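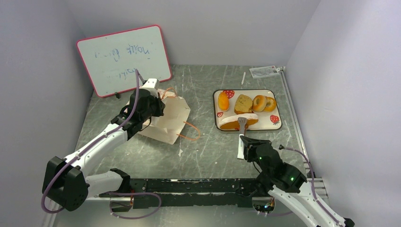

Irano Whiteboard Cleaner, 400 ml spray

Filed under: Desk & Studio > Boards & Pens > Cleaning

I've sold whiteboards for a good while now and for most of that time I was a bit rude about whiteboard cleaner. Use a damp cloth, I'd tell people, and save your money. Then I inherited a load of second-hand boards from a language school that was closing down, all of them grey with years of old verb tables, and my damp cloth did precisely nothing. I tried five or six bottles on them over one very smelly February and Irano was the one I kept reaching for, so it's the one I stock.

It comes in a 400 ml trigger bottle, and there's a 200 ml size with a finger pump if you want something that'll go in a bag (supply teachers seem to love that one). Same liquid in both. It's water based, clear, and has a very faint orangey smell that's gone by the time you've put the cap back on your pen. If you've ever used the old solvent type in a small room with the windows shut you'll know why I'm going on about the smell!

How I use it

Dry wipe first, always. Get the loose ink dust off with your normal eraser, otherwise you're just making soup. Then a light spray on the cloth for everyday marks, or straight onto the board if it's the sort of writing that's been up since last term. Leave the stubborn stuff for three minutes before wiping. Go over it with a second, dry cloth and let the board air before you write again, or the pen will skip and you'll blame the pen.

Blue and black come away easily for me. Red is slower, and green is the worst, especially cheap green. For permanent marker I still do the old trick of scribbling over it with a dry-wipe pen and rubbing both off together, and then a squirt of Irano to clear up the smear that's left.

What I wouldn't use it on

Chalkboards, obviously. Screens, please no. Painted frames are fine with a quick wipe but don't let it sit on them, I dulled a corner of one of my own that way. And if your board has lost its shine altogether, so that the pen sinks in and looks furry, the coating has gone and no cleaner is going to bring it back. Mikkel Eskildsen wrote to me about a board like that and I talked him out of buying two bottles. He bought a new Flatis board instead, so I suppose I came out ahead, but I did mean it.

Cloths

You get one Thoroddsen microfibre cloth in the box with the big bottle. It's the waffle kind and it washes well at a low temperature. Skip the fabric softener though, it leaves a film that goes onto the board and then you're worse off than when you started. Kitchen roll works in a pinch but sheds bits everywhere.

Postage

£3 for as many bottles as you like within the UK. I pack them upright with the trigger locked and a bag round each one, after an unfortunate parcel to Solange Gill which arrived very clean and completely empty. Orders in before noon normally go out the same afternoon. I can't send it by air, so anyone overseas please drop me a line first and I'll see what's possible.

A couple of things people have said

"Got rid of a shopping list that had been on our fridge board for ages. My only grumble is the trigger's a bit stiff." – Nelu Vasiliu

"Good on glass boards too, no streaks if you use two cloths." – Ayodele Bako

The stiff trigger is a fair point and I've passed it on. It does loosen up after the first week or so.

Related items
Irano Whiteboard Cleaner, 200 ml pump
Thoroddsen waffle cloths, pack of 3
Mirnberg dry-wipe pens, fine tip, blue
Mirnberg felt eraser with magnet
Flatis framed desk board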